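Search the forum
Search titles only
Go

Learning from demonstration > Results and write-ups

Handheld gripper demos vs. teleop demos: our numbers after a summer of it
Started by pennyroyal_k, August, 9:40 pm

pennyroyal_k wrote:
Hello all, long-time reader and very occasional poster. A few of you asked in the spring thread how our comparison was going, and I promised I'd come back when I had something to show, so make yourself a cup of tea because I do go on a bit.

The short version: we trained the same policy twice on the same family of tabletop chores (picking up fruit, moving it between plates, tidying a small table). One copy learned from 2000 demonstrations made with handheld grippers, the kind you carry around and squeeze yourself. The other learned from teleoperated demonstrations on the arm, and we gave both sides the same number of collection hours. Teleop is slow, so that side ended up with far fewer demos, which I know some of you will object to, and I'd love to hear it!

We then ran each policy 40 times on a table neither had seen, over at the Grandelton space. The handheld policy finished the chore more often. Where it fell down was the last little bit of the grasp, when the fingers close on something soft. The teleop policy was steadier there, bless it, but it got lost whenever the furniture changed.

tworavens wrote:
Lovely write-up, thank you for coming back with it. I'm going to be the grump, though. Equal hours is a fair way to compare cost, but it isn't a fair way to compare methods. If you gave teleop the same demo count I suspect your gap would shrink a lot, and maybe flip on the soft objects. We saw something like that with our Penodance data last year, on a much smaller scale.

pennyroyal_k wrote:
You're not a grump, it's a good point, and I argued it myself back in the planning stage and lost. My feeling now is that hours are what most small labs run out of first. But I'll put the equal-count comparison on the list, and if the arm is free I'd like to do it before the fall.

I should say a bit more about how the handheld sessions go, as it matters for the result. We work with two grippers at once, one in each hand, with a marker cube on each, and we keep moving to new spots. Strawberries on a plate became our favorite test in the end, because they're small and every one is a different shape, and a clumsy squeeze on a strawberry is very easy to spot.

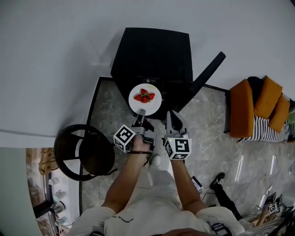

How do you get the gripper's path out of a handheld demo when there's no arm to read joint angles from?

We track the cubes. The pattern on each face has a known size and layout, so whenever a camera sees a face clearly we can work out where the cube is and which way it's turned, and the fingers sit at a fixed offset from it. When a cube is hidden for a moment we fill in the path from either side, and if the gap is too long we throw the demo out.

kettle_and_fern wrote:
How long is too long? We used Kindier's tracking scripts with the default setting and I've always wondered whether it was too forgiving. Some of our filled-in paths go straight through the table, which made me laugh the first time and not so much after that.

pennyroyal_k wrote:
Oh, we had those too! We ended up at 2 seconds, and we're stricter near a grasp, where any gap at all gets the demo a second look by hand. It's tedious, but after we did that cleanup and retrained, the soft-object failures came down noticeably. If I were starting over I'd do the cleanup before training anything.

tworavens wrote:
See, that makes me wonder how much of the original weakness was the method and how much was plain bad labels. You might be selling handheld short, which is a funny thing for me to be arguing after my first post.

oldmillrace wrote:
I still don't buy the headline. One unseen table is one unseen table. Our Ticona runs looked wonderful on the first new table and fell apart on the next 3. I'd want several rooms before I told anyone which way to spend their hours.

pennyroyal_k wrote:
Fair enough, and I'd rather hear it here than from a reviewer. We do have a second room lined up with different lighting and a lower table. I'll post those runs in this thread, good or bad, along with the gap settings for kettle_and_fern.

Related threads
Marker cubes: printing, mounting and keeping the faces flat
Equal hours or equal demos? (poll)
Kindier scripts, default gap setting
Soft fruit as a test object
Penodance data, questions and fixes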